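5. Setting up the lid task

This section covers the table-top layout used for the Grimitz contact study. The study asks whether a policy trained on one table layout still works when the lid has been moved by a small amount. The result depends on the mat being in the same place for every run, so please do the steps in order.

Read section 4 (power and emergency stop) first.

5.1 Laying the mat

1. Put the dark grey mat on the table and line its edges up with the short black marker lines. If a line has rubbed off, stop and ask Normand Li for the template. Do not redraw it by eye.

2. Fix the edges of the mat with white masking tape. Press the tape flat. A lifted corner changes the height reading.

3. Stand the cardboard panel up along the back and right side of the table. The Tendetti baseline was recorded with the panel in place and the scores cannot be compared without it.

4. For the two-object condition, put the lid flat on the mat with the raised rim upwards, and set the white cube against the left side of the rim. Bring the closed fingers down over the cube and stop just short of the mat.
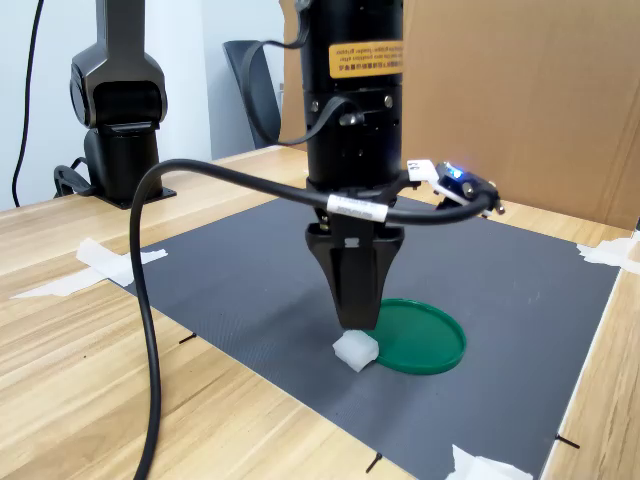

5. For the lid-only condition, take the cube off the mat and put it back in the tray. Leave the lid where it is.

Note: the cube is soft and picks up dust. Change it after 40 runs, or sooner if it looks grey.

5.2 Start pose

1. Select "lid_start" in the Ultton panel and press Move. The gripper comes down with its fingers closed and pointing straight down.

2. Check the cable. The thick black one should hang in a wide loop over the left part of the table, with its white tag near the gripper. It must not lie across the lid.

3. Check that the blue LED on the sensor module is lit. If it is off, reseat the plug and wait for the self-test to finish.
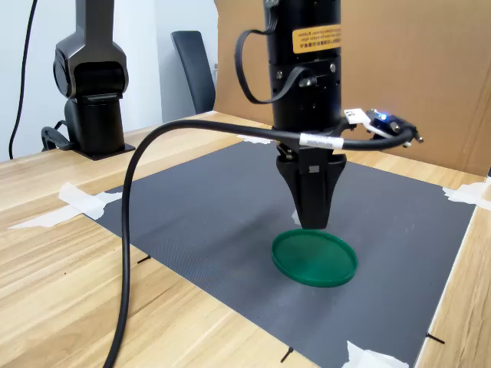 4. Zero the force reading with the fingers clear of the lid. If they are touching it, the offset is stored wrongly and every run in the block has to be thrown away.

CAUTION: keep hands off the mat once Move has been pressed. The second arm is not used in this task but it stays within reach of the table, so leave its brake on.

5.3 Recording a block

1. Enter the condition, the operator's initials and the lid position in the run sheet.

2. Press Record. Each run stops by itself after 800 control steps.

3. Between runs, move the lid to the next position on the sheet. Small shifts are the point of the study - do not correct them back to the centre.

4. After the last run, compare the live view with the reference view below. The mat, tape and marker lines should match. The lid need not.
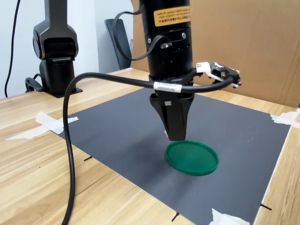 Figure 5.3. Reference view, lid-only condition.

5.4 What to expect

The full set has 1,160 runs. In the lid-only condition, most failed runs came from the fingers landing on the rim. Yaowalak Khamphan's analysis puts this down to the height estimate, and the Collado filter is now on by default as a result. Leave it on unless the run sheet says otherwise.

Section last changed Apr 30, 2023 (B. Zupan).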